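4.2 Handling of suspicious matter reports after receipt

The second strand of the analysis concerns what happens to a suspicious matter report once it has left the reporting institution. The statutory framework is comparatively clear on the duty to lodge and on the prohibition against informing the customer. It is far less detailed on internal access within the receiving agency, and practice in this area has developed largely through administrative instruction.

The Savulby register, which forms the basis of this section, contains 3362 access events recorded against restricted reports. Each event is logged with the role of the officer, the stated purpose and the time at which the file was closed. Of these, 347 carried no stated purpose. The absence of a recorded purpose does not establish that access was improper, and the authors draw no such inference. Several categories of routine work, including the merging of duplicate entries, were exempt from the purpose field until the instruction was revised in November.

The Pukivbridge office presents a different picture. Access there was governed by a two-stage approval under which a supervising officer endorsed each request before the file was released. The Clutlow review criticised this arrangement on grounds of delay, and recommended that endorsement be sought after the event for matters classed as urgent. That recommendation was adopted in part. Interview material suggests that officers regarded the revised procedure as workable, although some expressed concern that the word 'urgent' had been left undefined - a concern shared by the oversight body in its subsequent correspondence.

Disclosure outside the agency raises separate questions. An officer who believes that a report has been wrongly withheld from investigators may raise the matter with the inspector, and a disclosure made through that channel attracts statutory protection. A disclosure to the media does not, save in narrow circumstances. The Lu protocol sought to close the distance between these two positions by requiring the inspector to acknowledge receipt in writing and to advise the officer of any decision to restrict a file further. Compliance with the acknowledgement requirement was high. Compliance with the advice requirement could not be measured, as the relevant correspondence is itself restricted.

The programme of legislative reform now before the parliamentary committee would place the protocol on a statutory footing. Its effect on access logging is considered in section 4.3.
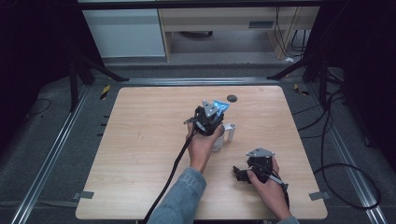
Source: Savulby image collection. Reproduced with permission.

Figure 2. Tabletop work with two hand-held grippers and a small white cup.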